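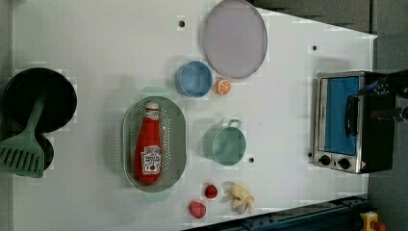
Subject: Re: [toy-kitchen] Which ketchup for the set?

Hello all,

I answer to the question below, which came on 1 September 2026.

> We sort the play kitchen for Kirkesora before November. Do you keep the
> ketchup of felt or only the hard plastic food? Our budget is 500 and
> I do not want to buy things twice.

In our box we keep both. The plastic bottle has a white cap and goes with the colander, the green pot and the fruit. I wash all of it together in the sink at 30 degrees.

The felt one I wash alone, by hand, with a little wool soap. 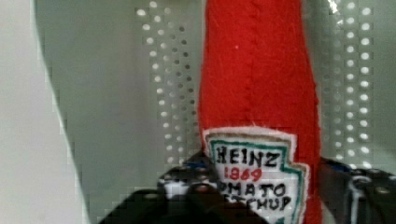 It must dry standing up, or the neck becomes crooked. The label says HEINZ and 1869, and the letters are made by hand, so please do not rub there. For lint I use a dry brush, always from the neck down. 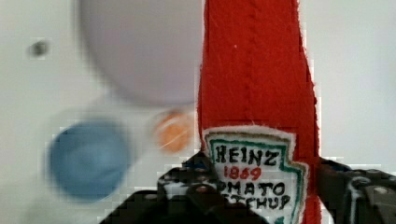 Issa: We stopped to put felt food in the same box with the pans. The fibers catch on everything, and the white parts turn gray. A cotton bag for the soft pieces solved it for us.

I agree with the bag. Ours is from Renitz and it is large enough for bread also.

Best regards from the Trustbridge playroom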